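Objet : Re: [liste-cloisons] Pieds réglables sur sol lissé

Bonjour,

> Le fournisseur nous propose les vérins Verkivar pour les 475 m² du
> rez-de-chaussée. Quelqu'un les a-t-il posés sans fixation au sol ?

Oui, chez Hanis, sur un plateau de 1263 m². Pas de perçage, le bailleur le refusait. Il faut une lisse haute bien tenue - sinon les panneaux vibrent dès qu'une porte claque.

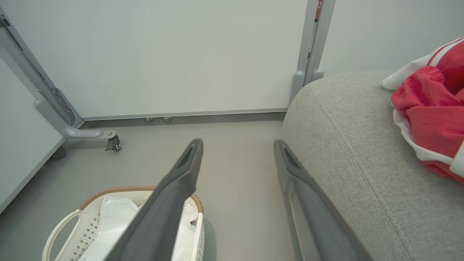
Pour le réglage, comptez presque 6 mm de rattrapage par pied. Au-delà, nous avons calé. Les patins Trokitz glissent trop, nous les avons remplacés au bout de cinq semaines.

Je peux transmettre la notice de pose à ceux qui la veulent - elle n'existe qu'en allemand.

Cordialement,
L'atelier Norðdahl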